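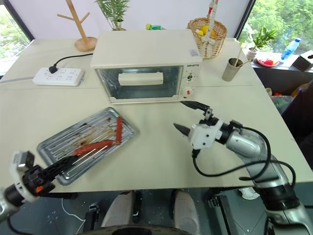
Anselmo Moura has spent most of the past two years trying to get a two-armed robot to cook small meals, and he would like people to know that the cooking is the easy part. His company, Susby, rents out a kitchen setup to test labs and appliance makers under the name Drolard. Customers get a pair of arms with grippers, the control software and a set of starter tasks, and they supply their own table and their own mess. The task he gets asked for most is the toaster oven one, with sausages on a grooved metal tray and the oven standing behind it on a white table. "People want to see food," Moura says. "They don't want to see blocks. If I show them a block going into a box they look at their phone."

The tray is hard for a few reasons. Metal throws back light and confuses the depth reading. Grease and burnt residue change how it looks from one run to the next, and Moura's team stopped cleaning it between every run last January. "A clean tray is a different tray as far as the software is concerned," he says. "We trained on clean ones for weeks and then it wouldn't touch a dirty one. So now it gets both."

The sausages bring their own trouble. They roll, and they come to rest wherever they like. Black two-finger grippers are the standard fit, and they close on a sausage from the sides. Moura says the force setting took longer to get right than anything else in the package. Set too low, the sausage slides out. Set too high, it splits. The setting can be changed by the customer, and he recommends they do it on the first day with whatever brand they plan to use.

I asked what comes in the rental and what costs extra. The basic term is 12 weeks. That covers delivery, setup, two days of training for staff and phone support on working days. The starter set has seven tasks, among them opening and closing an oven door, turning a dial, moving food onto a plate and hanging mugs. Extra tasks are built to order by Guerra, a smaller firm that shares a building with Susby, and they are billed separately.

"I tell people to wait on the extras," Moura says. "Run the seven first. Half the time what they thought they needed is one of those with a different object."

Dials are the weak spot, and he doesn't hide it. A round knob has to be gripped square and turned without the fingers slipping, and the timer on many toaster ovens is stiff. He says the current version handles most knobs but he won't promise a particular model until he has tried it in his own shop. Customers can ship him their oven ahead of time. There is no charge for that, apart from the postage.

The other complaint he hears is about speed. The arms are slow near glass doors, on purpose, and slow again when both of them are working over the same tray. A faster mode exists for customers who keep people well clear of the table. Moura leaves it switched off at delivery.

Susby used to sell an earlier kit called Imach, with one arm. It was cheaper and some labs still run it, but it could not hold a tray and pick food off it at the same time, and customers kept clamping things to the table to make up for that. Parts are still available. Owners who want to move up get the first two weeks of a Drolard rental free.

As for what he is working on next, Moura mentions oven mitts, then changes his mind and asks me to put down tongs. "The mitts are a long way off," he says. "Tongs we can do by summer."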